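Why did the robot drop the ball?
Science for curious kids, by Tahira Lodhi

Rana is a robot with one arm and one hand. Her job is to tidy rooms. She picks up things that lie on the floor and puts them back in the place where they belong. Most days she does this very well. But in June Rana had a problem, and it took us a long time to understand it.

In our workshop at Jandero we do not let a new robot tidy a real room at once. First she must practise in a computer. We build a pretend room with a program called Hestia. The room has walls, a floor, a lamp and many objects, and the robot has a pretend arm that moves like the real one. This is called a simulation. If the robot breaks a pretend cup, it costs us nothing, and we can start again in one second.

Rana practised 2,836 times in pretend rooms. Then we let her try with real things, and she began to drop them. She took a ball, lifted it, and on the way to the shelf it fell down and rolled under my desk. She took it again and it fell again. The worst part was that Rana did not notice. She went to the shelf, opened her empty fingers very politely, and reported that the job was finished.

What is a fault?

When a machine does something it should not do, engineers say it has a fault. A fault is not the same as being naughty. The robot does not want to drop the ball. Somewhere there is a wrong number, a loose screw, a dirty sensor or a mistake in the program, and the robot follows it without knowing.

To find a fault you must be like a detective. You change only one thing, then you try again and look at what happens. If you change five things together and the problem goes away, you will never know which one was guilty.

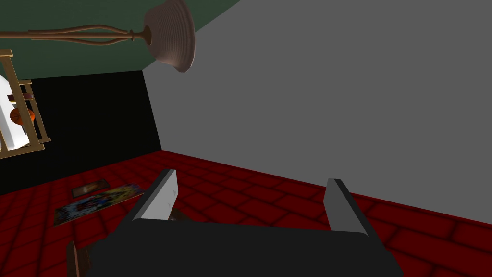

Our first suspect was the fingers. A robot like Rana cannot feel the way you can, so she must know how far her fingers are open and how hard they are pressing. We went back to the pretend room and looked at the hand closely. It has a flat black palm and two light grey fingers, and when they are wide apart like this there is a big space between them. To hold an object, both fingers must press on it from two sides. Press too softly and the object slips out. Press too hard and you can crush it, or hurt somebody's hand.

So we checked the pressing. In the simulation, Rana pressed with a force of 42 units. On the real hand we measured only 32. There was the missing part! The program was asking for the right force, but the real fingers were not giving it.

Why were the real fingers so weak?

We opened the hand and found a small belt inside, made by a company called Dastodmont. The belt pulls the fingers together. It had become a little longer from use, like the elastic in an old pair of socks. The motor was turning as before, but part of its work was lost in the loose belt. The pretend hand in the computer has a perfect belt that never gets old, and for this reason the fault could not appear there.

We put in a new belt and asked Rana to lift the ball 60 times. She did not drop it once.

Then we repaired the second fault, the one about not noticing. Now, after she closes her hand, Rana checks how far apart her fingers are. If they have closed all the way, there can be nothing between them, so she must stop and call a person. We also made the pretend belt in Hestia get slowly older, so that future robots can practise with tired fingers too.

How to stay safe near a robot

A robot with a fault can move in a way you do not expect. Please remember these rules if you visit a workshop or a science fair.

Stay behind the line on the floor, even when the robot is standing still.
Never put your fingers between the robot's fingers.
Find out where the red stop button is.
If something falls, leave it there and tell an adult.

Try it at home

Lift a tennis ball with two wooden spoons, one in each hand. Walk slowly across the room. Then put a little cooking oil on the spoons and try again. How much harder must you press now?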